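Last updated: Tuesday, September 12, 2023

Pale grey floor in a work unit – regret it or not?

sonham_dave
We take on a unit at Furkstead in October and the floor is bare concrete. The landlord will let us paint or lay vinyl as long as we pay. I want light grey all over. My business partner says it will look filthy in a week. Floor area is 183 square metres. Has anyone lived with one?

mopandbucket
Had one for two winters. It shows every tyre mark and boot print. I'd go mid grey with a fleck in it.

tindall_unit2
I'd disagree with that. Dark floors show dust far worse, and you lose small screws on them. Ours is pale and gets a mop on Fridays.
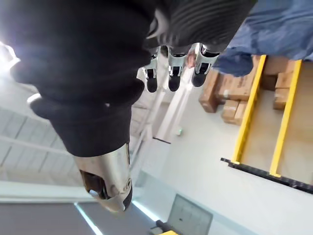

Lighting matters as much as the colour, and people price the floor without thinking about it. A light floor throws a lot back up, so you can get away with fewer fittings. Smooth light grey next to a dark grey wall panel, with thin light strips running on the diagonal, is the sort of look I'd go for. Pale slats overhead go well with it too. Keep the dark colour for the walls, where nothing gets walked in.

mopandbucket
Fine if you like glare. A bright white light over a smooth floor gives me a headache by three o'clock. Get a matt finish at least.

sonham_dave
Matt was the plan. Quote for two coats of paint is 1,155 including the prep. Vinyl came in a lot higher.

kettle_on
Is that with the cracks filled? Ours was quoted without and they added it on the day. Ask for it in writing.

tindall_unit2
What kettle_on said. Also buy a spare tin of the same batch – Nava changed their light grey on us and the patch by the door has never matched.

mopandbucket
Paint will lift under anything with wheels. I'd still save up for the vinyl.

sonham_dave
Nothing on wheels apart from one chair. Going to ask about the cracks and get a sample board of both greys.

Contact us | Copyright 2023 | Back to top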